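Ticket: Attachments over 6 MB time out on upload from the Clostwood office
Product: Pomlow file share
Status: Resolved
Priority: Medium

Reported problem
Users at Clostwood can browse and download from the share normally. Uploads under 6 MB finish. Larger files reach 58 percent, hang, and fail with "connection reset." The Ornwood office is not affected. First reported in May, after the Paredes line replaced the old circuit.

Step 1. Rule out the client
Same result in two browsers and in the desktop client. Cleared cache, signed out and back in, no change. Moved one laptop to a phone hotspot – uploads finished.

Step 2. Check server limits
Upload limit on the share is 700 MB per file. Quota not reached. The server log shows the session opening and then no data until the idle timer closes it.

Step 3. Repeat with known files
Uploaded several large archives one at a time from Ornwood. All stored, checksums matched.

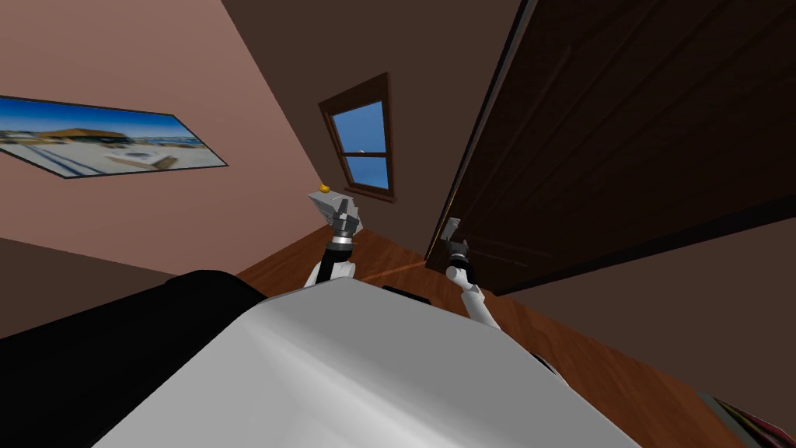
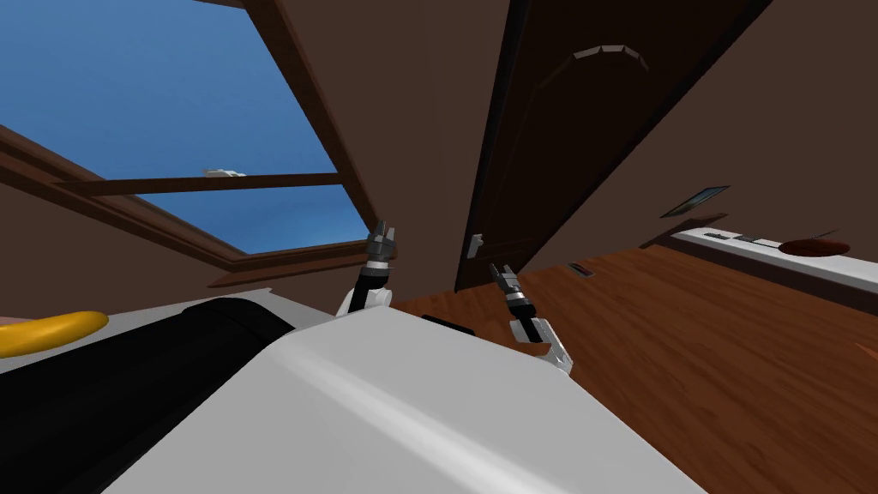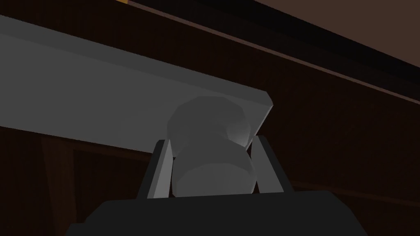

Step 4. Check packet size on the line
Ping with the do-not-fragment flag fails at full size from Clostwood and passes at a smaller size. The router was still set to the packet size used on the old circuit. The firewall was also dropping the "fragmentation needed" replies, so senders never learned to use smaller packets.

Step 5. Fix
Lowered the packet size on the outside interface to match the new line. Allowed the ICMP replies through the firewall. Saved the config and restarted the interface at 6:10 pm. Outage was under a minute.

Step 6. Confirm
Ran 10 uploads of mixed size from Clostwood, wired and wireless. No resets. Desktop client sync queue cleared without a restart.

Open item: the backup router has the old setting. Change it before the next failover test – separate ticket.

Contact the Pomlow support desk | Copyright Pomlow | Back to top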